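The Woman Who Wants You to Leave One Thing Out

August 22, 2018

Dorottya Bíró does not think your home is messy. She thinks it is undecided. It's the kind of line that sells books, and she has one to sell: Flatidix, a 216-page guide to tidying small rooms that came out in March and has already gone through its first printing of 2,000. I read it on a train and underlined a lot of it, mostly in irritation.

The idea is easy enough to explain. Every room gets one surface that is allowed to be seen. On that surface stands one upright object, which she calls the post. Everything soft or small goes in a heap at the foot of the post and must be dealt with before you go to bed. If the heap is gone in the evening, the room is tidy, whatever the closets look like.

"People hate the part about the closets," she says. "They want me to tell them to empty the closets. I've emptied closets for a living. They fill up again."

For five years she did exactly that, for a firm called Szekeres that cleared and repacked apartments for people who were moving. She says she learned two things there. One was how to fold a curtain so that it comes out of a box ready to hang. The other was that clients would pay to have a closet sorted and then live for weeks out of a pile on a chair.

I ask how she knows about the chair, if the job ended when the truck was empty.

"They called me," she says. "They couldn't find their socks."

We are talking in the room she uses for her weekend classes, and I have come in a suspicious mood. Anyone can keep a classroom neat. I was ready for white walls and a bowl of lemons. What she has is a long beige-pink curtain, with lace on it, and stripes so loud that I have to look away from them now and then: magenta, turquoise, lime green, yellow. A red flask is standing on them.

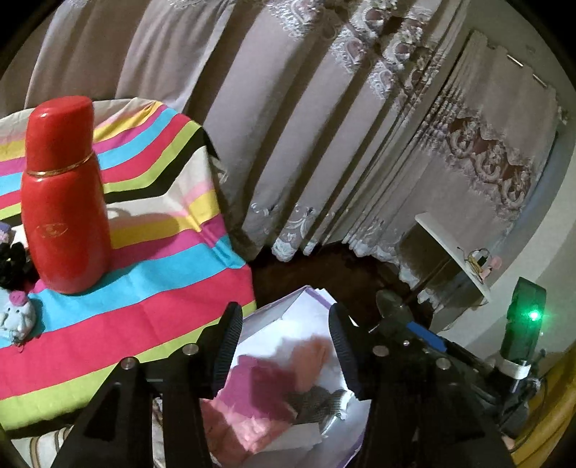 "You expected it to be white," she says, before I have taken my coat off. "Everyone does. White is for people who don't own anything."

I say that the stripes seem like a strange choice for somebody who wants the eye to rest. She disagrees at length. A plain surface, in her view, makes every stray sock look like a crime, and people who feel like criminals in their own bedrooms stop trying. A busy surface forgives. You can leave a hair tie on it and the sky doesn't fall.

That sounded to me like an argument for hiding the mess, and I told her so.

"A little, yes. What's wrong with hiding it until after dinner?"

I had hoped for a better defense, and in the book there isn't one either. Chapter three, on color, is the weakest of the lot. It claims that people who put a bold cloth under their things clear them away sooner than people who don't, and gives no source. When I press her, she says it comes from her classes. How many people? She has taught 400, she says, and kept notes on them. Did she keep notes on the cloths? She did not.

"I have eyes," she says. "I'm a person who looked at a lot of bedrooms. I'm not a laboratory."

Fair enough, but the chapter is written as if she were one, and I think readers who pay for the book deserve to know the difference. She says she'll think about it for the next printing.

The post interests me more. It should be tall, she says, and it should be something you use. A vase is no good and neither is a candle. A flask is close to perfect because it has to be picked up, filled, carried off and brought back, and each time it comes back you are standing over the heap with a free hand.

"If the post is only pretty, you walk past it," she says. "After a week you can't see it anymore. You have to need it."

Why red?

"Because I like red. You can have a gray one if you want to lose it."

The heap itself is where she and I came closest to an argument. It looks like what I have at home: black cloth, pink cloth, something with a pattern, all crumpled. I asked what the system had done for it so far.

"It has put it in one place."

Gravity does that, I said.

She laughed at this, to her credit, and then went at it with some force. At home my heap is in four places, she told me (it's three), and I have stopped knowing what is in any of them. A heap at the foot of the post can't get very large, she argued, without falling off. It can't hold a coat. It holds the small things that no shelf was ever built for, and those are the things that make people give up.

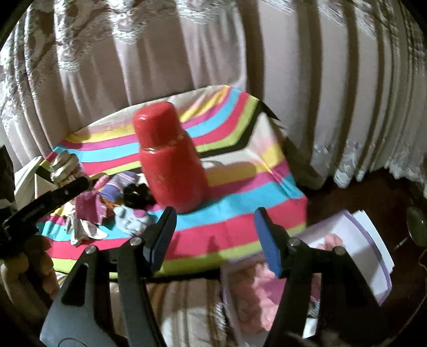
The post and the heap: a red flask on the stripes, with the crumpled cloths still to be sorted.

She has rules for taking the heap apart. Start with whatever is on top, even if it's the dullest piece. Decide whether it goes to the wash, to a drawer or to a person. Don't fold anything until the last piece has been decided on, and don't put two pieces together because they happen to be the same color. The whole business should take as long as a cup of tea takes to cool.

I asked what happens with a piece you can't decide about.

"It goes back under the post and you sleep on it. Two nights. On the third night it's not yours anymore."

I don't believe this, and I doubt that she does. Earlier she had told me about a scarf she has been meaning to give away for years. I reminded her of it.

"The scarf is in a closet," she said. "Closets don't count."

Not everybody who has taken the class came away convinced. Tibor Szilágyi, a piano tuner who signed up after a divorce left him with a one-room apartment and a great many towels, lasted two sessions. I called him because his name appears in the acknowledgments, where he is thanked for his "useful resistance."

"I resisted because it's a lot of words for putting your stuff away," he told me. "She had us stand there and look at a pile for several minutes. I know what a pile looks like." He does still use the one surface, he admitted when I asked. His is a stool. The post is a bottle of furniture polish, which Bíró considers a violation.

"Does he drink from it? No. So it's an ornament," she said when I passed this on. Then she wanted to know how the stool was doing.

There is also the matter of money. The class isn't cheap, and a home goods chain, Balivetti, has asked her about putting the Flatidix name on a line of baskets and trays. The book spends a whole page telling readers to buy nothing. I asked whether those two facts could live in the same house.

She took longer over this than over anything else. She hasn't signed. She has drawn a tray for them, a small one with a lip, and she thinks it's a good tray. She also thinks that anyone who finishes her book shouldn't need it.

"So maybe it's for people who don't finish the book," she said. I wrote that down and she asked me to cross it out, then changed her mind.

Another firm, Vallton, wanted her to recommend its storage boxes, and that one she turned down flat. The lids were bad, she says. I pointed out that this isn't a matter of principle. She said that lids are a matter of principle.

I had one more complaint, the one I'd underlined twice on the train. The method takes for granted a person living alone, or at least a person in charge. The book has a page and a half on children and a single paragraph on husbands. A heap that one adult takes apart at night is a different thing from a heap that four people add to all day, and somebody in that family is going to be the one standing over it with the free hand. I told her I could guess who.

She didn't argue. The paragraph on husbands had been longer, she said, and her editor cut it because it was rude. In her classes she tells couples to have a surface each, and to leave the other one's alone even if it makes their teeth hurt. It isn't in the book because she only started saying it after the book was done.

"Put it in," she told me. "Say it's free."

So there it is. I asked whether it worked, and she said two couples had told her it did, one had told her it didn't, and she hadn't heard from the rest.

On the way out I asked her to name the thing in her own house that has never once been tidy. She said the drawer with the batteries. She doesn't know which ones are dead. She has had the same ones in there since the Szekeres days, and when the flashlight goes out she tries them in pairs until it comes back on.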